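How to prepare a hand gripper demonstration for an open day

We had our open day in September, on a Wednesday, and the hand-held gripper was the station where visitors stayed the longest. Several partners of Nanport asked me how we organized it, so I wrote down the steps. They should work for any hall where people can walk between the tables.

What you need

Two hand-held grippers, one of them as a spare
One table for each station, with free floor on two sides
Light objects that are easy to hold
A screen that shows the recordings
Printed cards with the task, in large letters

1. Choose a short task

Our first task was to fold a towel, and it was too long. People in the line lost patience. Moving one object from the left tray to the right tray is enough. A visitor should finish it in less than 100 seconds, including the explanation.

2. Prepare the recording in the morning

Make a new folder for the day in Lesik and record three tests before the doors open. Look at them on the screen from start to end. If the marker on the gripper is lost in one of them, move the table away from the window and test again. We had 1,244 recordings in the evening, and the disk had space for 2,000. Please check your own disk before, not at noon as I did.

3. Show first, then give the tool

Do the task once yourself and speak while you do it. Close the fingers slowly, so the visitor sees how the pads hold the object. Then give the gripper with the handle toward the person. Do not correct the hand too early. Most people find a good grip on the second try.

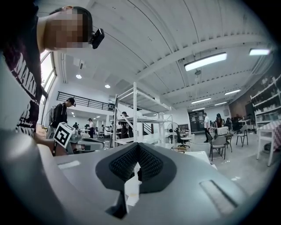
4. Keep the line moving

Let one person work and one person watch. The others can go to the robot arm and come back later. At Jeltent they gave paper numbers to visitors, and I want to try this next year.

5. Show the result

Play the visitor's own recording on the screen, at normal speed. For the arm we used the Shek player with a movement that we tested the day before. Do not send a fresh recording to the arm when guests are standing near it.

After closing

Wipe the handles, charge both grippers and copy the folder to a second disk. Delete the bad tests the next day, when you are not tired.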